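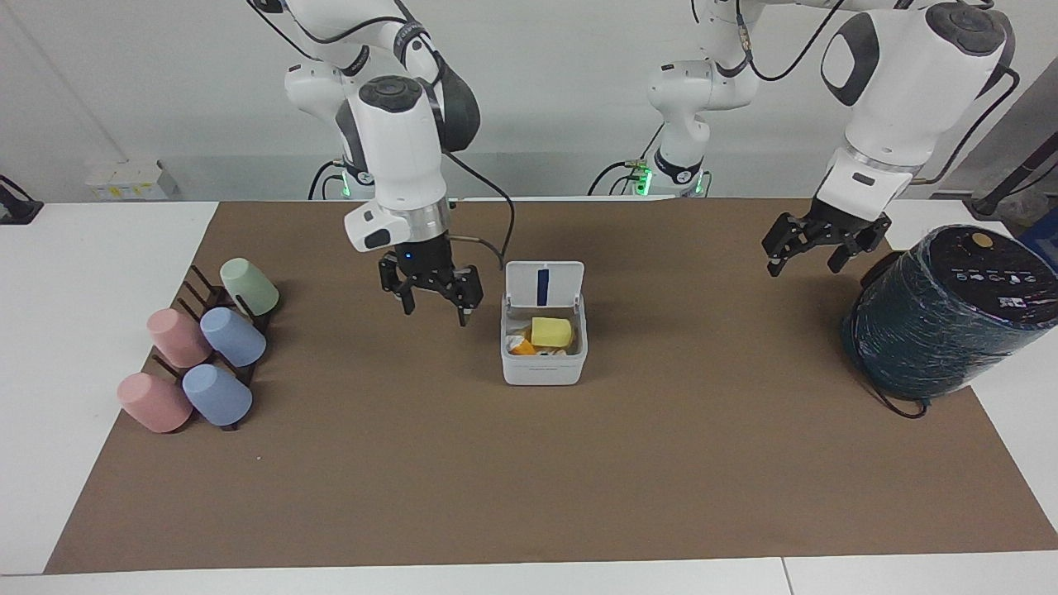 Pastellbecher kopfüber auf dem Ständer, und alles auf der braunen Matte

1/ So, ihr wolltet nach meinem Gemecker vom Juni wissen, wie es mit den Bechern ausgegangen ist. Es gibt einen Ständer! Dunkelbraun, mit schrägen Reihen aus Stäben, und ich bin viel zu begeistert von so einem Ding.

2/ Kurz für alle Neuen: Vorher standen die Becher auf einem Geschirrtuch neben der Spüle. Kopfüber, dicht an dicht, und drinnen hat es nach zwei Stunden immer noch gemüffelt. Gerrit hat behauptet, er riecht nichts. Gerrit riecht auch keine Milch, die seit einer Woche offen ist.

3/ Auf dem Ständer hängt jeder Becher ein bisschen gekippt, da kommt Luft drunter. Rosa und Hellblau stehen bei mir meistens vorn, Hellgrün hinten. Kein System, hat sich so eingeschlichen. Wehe, jemand stellt das um.

4/ Weil die Frage dreimal kam: Nein, die Becher sind kein Set von irgendwo Schickem. Plastik, matt, leicht, fällt runter und lebt weiter. Oanh hat die gleichen in ihrer Küche und wir haben beim letzten Grillen prompt welche vertauscht. Ich glaube, mein zweites Hellgrün wohnt jetzt bei ihr.

5/ Die Matte wollte ich erst gar nicht. Braun! In einer Küche, in der ich mühsam alles Bunte verteidige! Aber sie ist groß, man sieht nicht jeden Teefleck, und abends wische ich einmal drüber und fertig. Krümel sieht man leider sofort, vor allem die hellen. 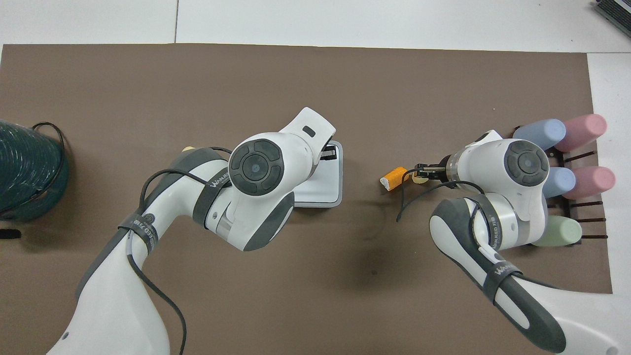

Das weiße Tablett mit dem grauen Rand, mein heimlicher Favorit

6/ Zum Tablett! Quadratisch, flach, eigentlich für gar nichts Bestimmtes gekauft. Inzwischen landet da alles drauf, was klein ist und sonst wegrollt. Ich schneide, schiebe rüber, schneide weiter. Früher lag die Hälfte unterm Kühlschrank.

7/ Robel schwört ja auf Schüsselchen. Für jede Zutat eins, wie im Kochstudio. Schön sieht das aus, klar, aber wer spült die denn bitte alle? Bei uns hieße das: ich. Also ein Tablett, ein Rand, und die Sachen liegen eben nebeneinander – die kommen am Ende eh in denselben Topf.

8/ Cường hat unter den letzten Post geschrieben, ein Brett würde reichen. Cường, ich hab dich lieb, aber ein Brett hat keinen Rand. Hast du schon mal eine Karottenscheibe hochkant auf einem Brett abgelegt? Die ist weg. Die kommt erst beim Umzug wieder.

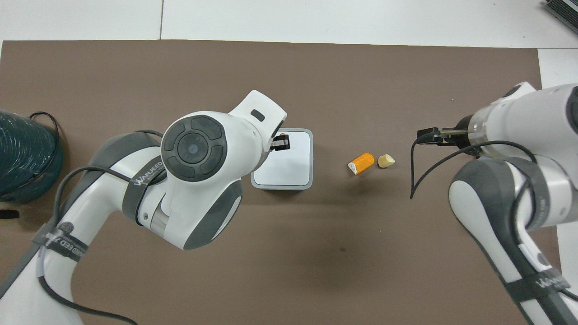 9/ Apropos Karotten, mein Suppenrezept wollten ja auch ein paar haben. Dicke Stücke, bloß keine Würfelchen, und die Kartoffeln ein bisschen größer lassen, die zerfallen sonst. 40 Minuten auf kleiner Flamme, Lorbeerblatt rein, Salz erst am Schluss. Tùng kippt noch Essig dazu und er hat leider recht.

10/ Was ich noch nicht gelöst habe: Deckel. Die liegen bei mir in einer Schublade, die nur aufgeht, wenn man mit dem Knie dagegendrückt. Stehend einsortieren habe ich probiert, beim Zumachen sind alle umgefallen und seitdem klemmt sie noch mehr.

11/ Wenn jemand einen Trick für Deckel hat, bitte her damit. Aber keine Bohrlösungen, wir wohnen zur Miete und die Wand hinter dem Herd besteht gefühlt aus Keksen.

12/ Und Oanh, falls du hier mitliest: Ich hätte gern meinen Becher wieder. Ich bring auch Suppe mit.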